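The bag on the hook

I have a confession about the rubbish in my workroom, and it begins with a bin I was rather proud of. It was chrome, it had a pedal, and it cost me more than I let on at home. Within a fortnight the pedal stuck, the lid came down on my thumb, and the liner slid to the bottom every time I dropped in anything heavier than a teabag. I used to fish it out with a coat hanger.

I rent a room in Hiltgate, on the upper floor of what used to be a carpet showroom (you can tell, there's carpet on everything that stays still). I sell old buttons and buckles by post, which sounds dainty and isn't. Every parcel makes waste. There's the backing off the labels, the ends of tape, the tissue that came round somebody else's parcel and is too crumpled to use again. When I did my big stocktake in September I sent out 124 orders in a week and filled a black bag before lunch most days!
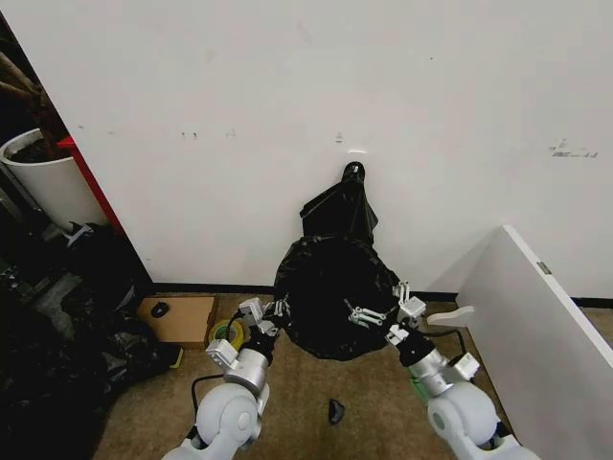 My trouble has always been the last step. I'm good at filling a bag, and I'm good at tying it, too: squeeze the air out with your forearms, twist the neck until it squeaks, then one knot as low as you can manage. But then the bag goes against the wall, and there it stays. At my worst I had a row of them sitting there like guests waiting for a taxi. The bins are down 23 stairs and across the yard, and on a wet evening that's a long way to carry something you can perfectly well ignore until morning.

What finally sorted me out was a visit to the Gastatby household fair. I'd gone for buckles and came home having talked to a woman on a hardware stall for the best part of an hour about rubbish. She was packing up her own stall as we chatted, and she had her bin bag hung from a nail by its handles, right where her hands were. No bin at all. She could see how full it was, she dropped things in without looking, and when she was done she lifted it off and left with it. I bought a packet of stick-on hooks from her on the spot. Wubshet, they were called, and they were cheap enough that I didn't bother to haggle.

I should say that the hook has its limits. Mine is rated for up to 2 kilos, so it's strictly for paper and packing bits, and anything with weight to it goes in a bucket on the floor. I like a bucket. It wipes clean, it doesn't tip if you kick it, and you can carry it to the tap when you need it for something more respectable.

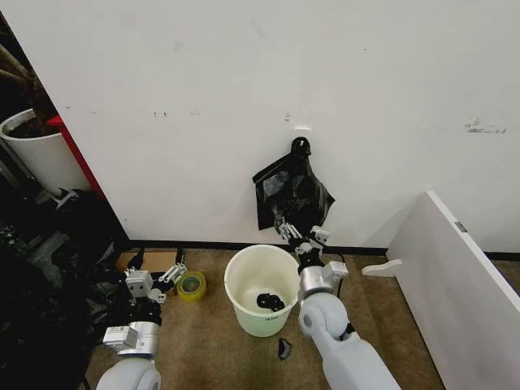 Bag on the hook, bucket on the carpet, packing tape within reach.

You do want a bag with handles for hanging. I've tried the sort without, bunched up and forced over the hook, and it tears sooner or later and drops the lot. I get through Tilov ones at the moment, which come 130 to the box and are thin but forgiving. Shake each one open before you hang it, or you'll be stood there rubbing the top between your fingers like somebody trying to light a fire.

As for the hooks, clean the wall first and then leave the thing alone overnight. I was impatient with my first and it came off with a bit of paint attached. The second has been up ever since. I put it slightly lower than felt natural, so I can reach it from my stool.

The chrome bin has gone to live by the back door at home, where it holds umbrellas. The pedal still sticks.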